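Pre-purchase inspection checklist: two-arm bench cell
Irkton site, March 2024. Completed by Agnese Koppel, comments by Iason Politis

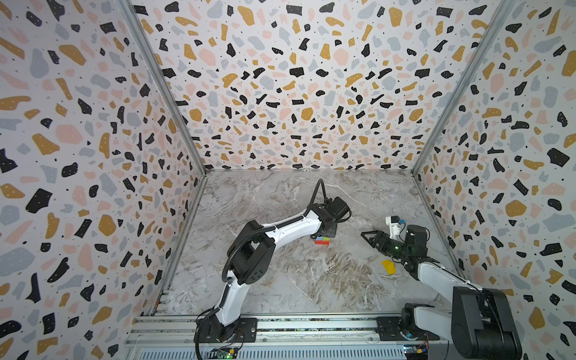
Should the second cell be ordered before this inspection is closed out?
Hold the order until the open items in sections 2 and 4 are signed. The quote from Zindau stays valid long enough to allow it, and any change to the rail or the cable kit is cheaper before the order than after.

Status codes: OK / OPEN / N/A. Comments are required for every OPEN.

1. Enclosure and floor

1.1 Wall panels seated, no lifting at the seams – OK
1.2 Corner posts fixed, fasteners marked – OK
Comment: Metal posts to be kept for cell two. Hòa Diệp priced a plastic version and the saving does not cover the extra fitting time.
1.3 Panel pattern specified in the order – OK
Comment: Same terrazzo-style pattern as cell one. Plain panels are cheaper, but the vision work would have to be repeated for a different background. Put the pattern on the purchase order.
1.4 Floor surface flat, clean, no chips at the front – OK
Comment: Marble-effect gray, as now. Order one spare sheet.

2. Rail and arm mounting

2.1 Both bases bolted to the front rail, torque recorded – OK
2.2 Rail level end to end – OPEN
Comment: Within tolerance on the left, not yet measured on the right. Gunārs Kalniņš to repeat with the long level.
2.3 Spare slots left in the extruded profile for later fixtures – OK
2.4 Shared reach area marked on the layout drawing – OPEN
Comment: Both grippers can work over the same part of the floor. The drawing from Zindau shows the reach of each arm separately. We need one drawing with the overlap before we approve a second unit. Sigita Mets has asked for it twice.

3. Grippers

3.1 Jaws open and close fully under manual command – OK
3.2 Jaw wear – OK
Comment: Budget for 2 spare jaw sets per cell. Lead time is 14 days if ordered with the cell, longer if ordered alone.
3.3 Test blocks available – OK
Comment: Red and green stacked block and yellow wedge-top block, same as current trials. Cheap item, put it under consumables.

4. Cables and electronics

4.1 Cable loop over the left gripper clears the elbow through full travel – OK
Comment: The corrugated cable stands in a high arch above the gripper. Clearance is fine at present. Ask Zindau for cable clips as a line item on the new quote.
4.2 Circuit boards on the rail secured – OK
4.3 Circuit boards covered – OPEN
Comment: Both boards sit exposed at the front. Thin wires at the right-hand board need strain relief. Allow roughly 50 per cover in the budget, to be confirmed by purchasing.
4.4 Emergency stop cuts power to both arms – OK
Comment: Tested from both sides of the bench.

5. Budget notes

5.1 Freight to Predstead is not in the quote. Add it.
5.2 Installation labor is quoted separately by Bermúdez – minimum charge 200, travel extra.
5.3 Service contract: start date to follow acceptance, not delivery. Zindau's standard terms say delivery.
5.4 Any spend left over to be held for replacement cables until December.

Open items: 2.2, 2.4, 4.3
Re-inspection: on receipt of the combined reach drawing
Copy to: S. Mets, H. Diệp, G. Kalniņš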